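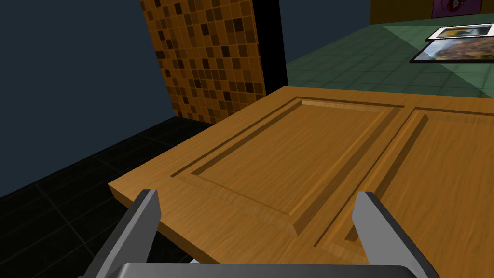
Panel door, honey-orange finish (rendered)

Search this site Type and press Enter

Reading time: 4 minutes

Speaker notes: "When the salary stops" – drawdown for small workplace plans
Krisztina Szabó, Saturday morning session

Start slowly. People will still be finding seats. Say good morning, say my name, say that I work on the member side at Woravico and that I do not manage any fund.

Opening question to the room: who here has a plan where more than half of the members will retire with one pot and no guaranteed income from us? Wait for hands. Do not comment on the number.

First part. The saving years are well organized. Money leaves the salary, the employer adds its share, the default fund does the rest. Then the member turns 65 and we send a thick letter. In our plan at Skolilau the letter had 20 pages. The decision the member had to make was on page 4 from the end, after the tax tables. I read it on the train and I had to read it twice, and this is my job.

Pause here. Drink water.

Second part, the Skolilau story. The plan has 2,000 members, many of them shift workers in food packing. We asked a simple thing in the phone interviews: what do you think will happen to your money on the day you stop working? The most common answer was that a monthly payment would start by itself. It does not start by itself. Without a form, the money stays invested in the same fund. Say this sentence again, more slowly, for the people who are writing.

Do not blame the members. They were told for thirty years that they did not have to do anything.

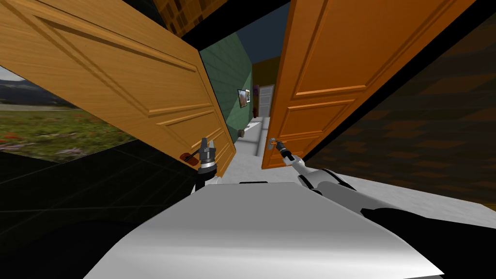 Page last changed: December

Third part, what we changed. I will go through it in the order we did it, because the order matters for the budget.

We cut the letter to four pages and put the form first. The tax tables are now in a separate booklet which people can ask for.

We set up a default income. If the member signs and ticks nothing, we pay a fixed monthly amount, reviewed every year in spring. The member can stop it or change it with one phone call. Shevchuk, our administrator, needed some months to make the payroll system do this. If there are administrators in the room, say thank you to them here.

We split the pot in two inside the default. One part pays the next four years of income and is held in short bonds and cash. The rest stays in growth assets. The trustees discussed for a long time if the first part is too large. I still think that it could be smaller, but I lost that vote.

Fourth part, the late years. This is the part where I am less sure, and I should say so. At 65 a person can compare options. At 85 perhaps she does not want to, or cannot. Pandik, the smaller plan we also look after, buys a lifetime annuity with part of the pot when the member turns 80, unless the member says no. Its trustees like it. Our lawyers like it less. Explain the problem with the opt-out: if the member does not open the mail, have we really asked?

Somebody will ask about cost. Answer: the default income has no extra charge to the member, and the annuity is priced on the day. Do not give a rate from memory. If they insist, offer to send it after the session.

Somebody will also ask about widows and widowers. The drawdown pot passes to the named person. The annuity depends on which type was bought. Remind them to check how old their nomination forms are – we found ones which named a former spouse.

If time is short, skip the Pandik part and go directly to questions.

Last words: ask each trustee to take home their own retirement letter and give it to someone who does not work in pensions. Then thank the chair and sit down.

We use cookies to remember your settings and to count visits. Accept all Manage choices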